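Lidmont workbench, 3 months in

Posted 30 Jun 2024 by Shahram Ghasemi

Short version: good bench, bad instructions, buy it if you have a helper and a free afternoon. Long version follows. Typing this on my lunch so excuse the mess.

Got the Lidmont for $184 on sale. Was looking at the Zeron too but the Zeron is steel legs and I didn't want steel legs on my garage floor, it already has enough rust marks from the old shelf. Plus the Zeron only comes in the short version and I'm tall. My back has opinions.

Box came in OK shape. One corner crushed, nothing inside hurt. Heavy. Do not try to carry it up steps by yourself like I did.

Assembly

Manual says one hour. No. Took me most of an afternoon and that's with my brother in law holding the legs. The drawings are tiny and the left rail and right rail look identical until you've already put one in backwards. Ask me how I know. The bolt bags are labeled at least, A thru F, and there were a couple of extras in bag C, so thank you for that.

Tools you need: socket wrench, Phillips screwdriver, rubber mallet. They include a little stamped wrench. Throw it in a drawer.

Tip — leave every bolt loose until the whole frame is standing, then square it, then tighten. Manual has you tighten as you go and the top won't line up. I had to back everything out and start over on one end.

The top

This is the best part. Solid, flat, no bow that I can find with a straightedge. Comes unfinished. I put on two coats of oil and it soaked up the first one like nothing. If you skip the oil you'll get glue rings, my neighbor has the same bench and his looks like a diner table.

Rated for 150 pounds on the shelf and I've got a compressor and a bunch of paint cans down there. No sag. Top is rated for a lot more but I haven't tested it and don't plan to.

Wobble

Everybody asks. Yes a little, side to side, when hand planing. Front to back it's solid. I screwed a scrap of plywood across the back legs and that fixed most of it. For drilling, sanding, gluing stuff up, you won't notice. If you do a lot of planing, bolt it to the wall or spend more money.

The vise

Meh. Jaws are small and the handle slips thru and pinches your finger. It holds, I'll give it that. But the jaws are not quite parallel so anything tall gets gripped at the bottom and flops at the top. Stuck some leather on there with contact cement, helped a bit. I'm going to swap it for a Bangash one in September when I have some money again. The bolt holes look close enough, will report back if thier not.

Drawer

Fine. It's a drawer. Runs on wood runners so rub some wax on them. Mine stuck for the first week of humid weather and then quit sticking. Too shallow for a cordless drill, OK for pencils, tape measures, squares, chisels if you lay them flat.

Stuff I keep on it

Mostly small work these days. Birdhouses, picture frames, a toy truck that's been half done forever. V-blocks have been the big thing for me lately, for holding dowels and round stock while I mark or drill them. Cut a pair out of scrap with the miter saw set at 45 and they beat the vise for anything round. A couple of taller blocks are handy too, for propping up the long end of a piece.

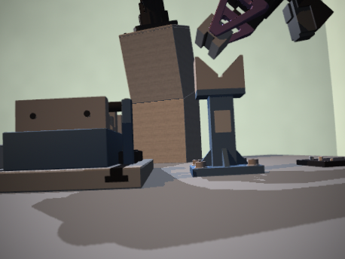
V-shaped cradle and a stack of two tall tan blocks.

If you make your own, sand the inside of the V or it will leave marks on soft pine. Found that out on a curtain rod that was supposed to be a gift.

Also got the Liser clip-on light. Good light, weak clip. It slides down the edge of the bench over a day or so and ends up pointing at my knees. Screwed it down finally.

Customer service

Emailed Lidmont about a missing rubber foot. They answered in a few days and sent one, wrong size. Emailed again, got the right one. Nice people, slow. I'd been using a folded up piece of cardboard and it was doing fine tbh.

Would I pay full price? Probly not. On sale, sure. For under $100 you're getting particle board and a prayer, I've owned that bench, it went to the curb. This one I expect to keep.

Good: top, shelf, height, looks nice with oil
Bad: manual, vise, missing foot
Rating: 4 out of 5, would be 3 if I'd paid full price

Edit — someone asked about the height. It's 36 inches with the feet on. And yes it'll go thru a normal door, but only with the legs off.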